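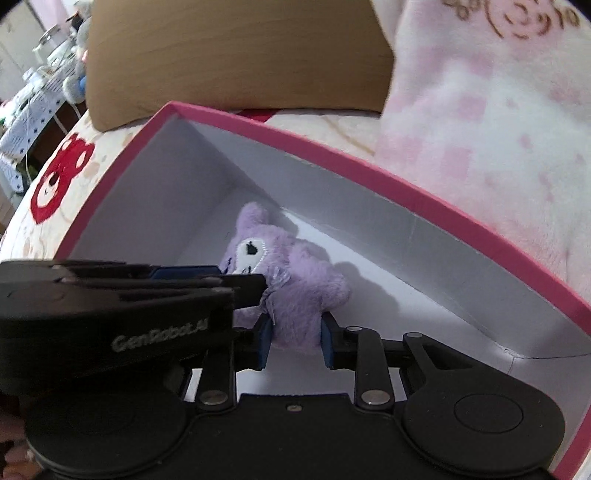 *Purple plush in the pink-rimmed box*

I've been putting off the toy and bits-and-bobs sort-out since April, and on Wednesday I finally gave in. A few things I've learnt, mostly the hard way.

**Fluffy toys.** Give them a good going over with a dry clothes brush before you do anything else. You'd be amazed what comes out! Then into an old pillowcase, knotted at the top, and on a cool wash with half the powder you think you need. I never tumble long fur (I did once, and the poor rabbit came out like a doormat). Lay them on a towel, turn them every few hours, and comb the fur with a wide-toothed comb while it's still a bit damp.

**Embroidered faces** are tougher than glued ones, but I still dab them with a cloth and don't scrub.

**Boxes.** My sister-in-law Matilde Lobo swears by lidless ones for anything that's used daily, and she's right – a lid just means things get piled on top of it. White insides show every crayon mark, so keep a slice of stale bread handy. Rub, crumbs, done.

## Small cases
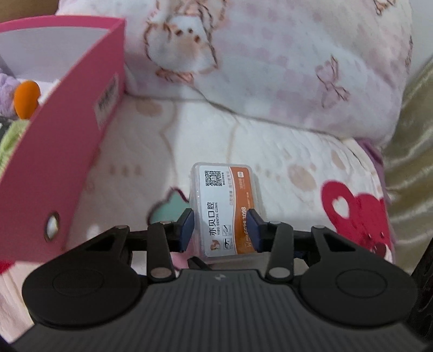

*Little clear case, dental clinic label*

I save every small plastic case that comes into the house. They're brilliant for hair grips, spare fuses, sewing needles or the 2 odd screws left over from a flat-pack. Wash in warm soapy water and leave open overnight, or they go musty.

Labels that won't shift: warm them with a hairdryer, peel slowly from one corner, then rub cooking oil into whatever's left. Leave it for around 50 minutes and wipe. Senthil uses white spirit, but it clouded one of mine and I've not forgiven him.

**Blankets.** Pale printed ones go in inside out if they're a cover, folded print-side in if they're not. Wash on their own – I once let a red sock through and we had pink for two winters.

Next job is the cutlery drawer.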